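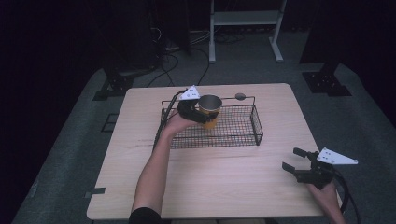

Kutau Trollura Wireless Over-Ear Headphones

2 min read

22 March 2021

The Trollura is the headphone we should have made the first time. Owners of the old model wrote in to say the left hinge creaked whenever they chewed, and they were right, it did. The hinge is steel now. Chew what you like.

Battery life is 70 hours with noise canceling off and a good deal less with it on, same as every other pair you have owned, except that we print both figures on the box. Charging is by USB-C. Yes, there is a headphone jack as well – a real one, the round kind, on the right ear cup – and a cable to go with it. We were told by several consultants that no one wants this. We then sold 2000 pairs to people who mentioned it in the order notes.

Pairing: hold the power button until the light goes blue. It will remember two devices and switch between them when it feels like it. Firmware 127 made this better. If your laptop keeps stealing the sound from your phone in the middle of a call, you are on an older version and should update through the Magesa app, where you will also find an equalizer with nine presets, four of which sound the same to us.

The microphones are fine for calls indoors. Outdoors, on a windy day, you will sound like a man reporting from a ferry. Panagiotis Stefanou, our audio engineer, has asked us to add that he is working on it and has been since November.

In the box: headphones, USB-C cable, audio cable, soft pouch, a leaflet in very small type. There is no charger. You have a drawer of them.

Ear pads come off with a quarter turn and can be bought separately. Please don't put them in the washing machine, whatever the forum says.

Colors: black, sand, and a green we made only 500 of and may regret. Green ships from our Andulport warehouse and takes a few days longer.

Returns are accepted for a month, with the pouch, please – people keep the pouch. The warranty is two years and covers the hinge, the battery and the buttons. It does not cover dogs.

14 shares
6 comments

Search products Search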